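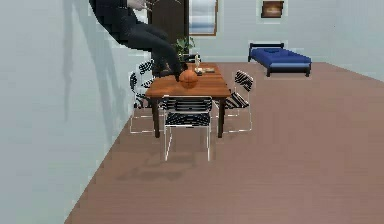
Þröstur Þrastardóttir asks whether an arm working only in simulation needs to follow the clearance rules at all, given that there is no one in the room to be struck. The Dromo working group on household manipulation has considered the point, and our reply is set out in the posts that follow.

1/ Yes. The Malau code of practice applies to simulated homes in full. A control policy that has learnt to pass low over furniture in a rendered dining room will carry the same habit into a real one.

2/ Clause 5 covers the approach to a table. The arm must keep its planned clearance from every object that is not part of the task, chairs included. A ball, or anything else liable to roll, is to be treated as movable from the first step of the run.

3/ Contact with an object outside the task must be logged, however light. A run with unlogged contact may not be reported as a success, even where the task itself was completed.

4/ Hanne Egilsson has asked what counts as "light". The code sets no lower limit. If the simulator registers contact, the log must show it.

5/ We reviewed 197 runs submitted by members under the previous wording. In 13 of them the contact log had been switched off to save time. Those runs have been returned to the members concerned and may be submitted again.

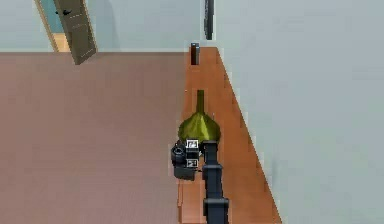 Thread last amended: September, 16:40 (post 7 reworded)

6/ Clause 7 covers worktops and counters. Tall or narrow-necked items should be approached at reduced speed, and the gripper should not close until its position has been checked against the object.

7/ Where an arm works along a counter, members must state in the run record how close the gripper may come to the front edge. The earlier wording said "should". It now says "must".

8/ Doors are to be recorded as open, ajar or closed at the start of each run. Kragh and Staltero have both asked for a fourth category, "moving". This will be discussed at the next meeting and is not in force.

9/ Markers fixed to a gripper must be kept in the model if they are present on the physical unit. Removing them to tidy the rendering changes what the cameras are given and makes later comparison unreliable.

10/ Members who have already filed under the old wording of Clause 7 need not file again. New submissions should use the current form. Questions on the code may be sent as replies to this thread and will be answered in order of receipt.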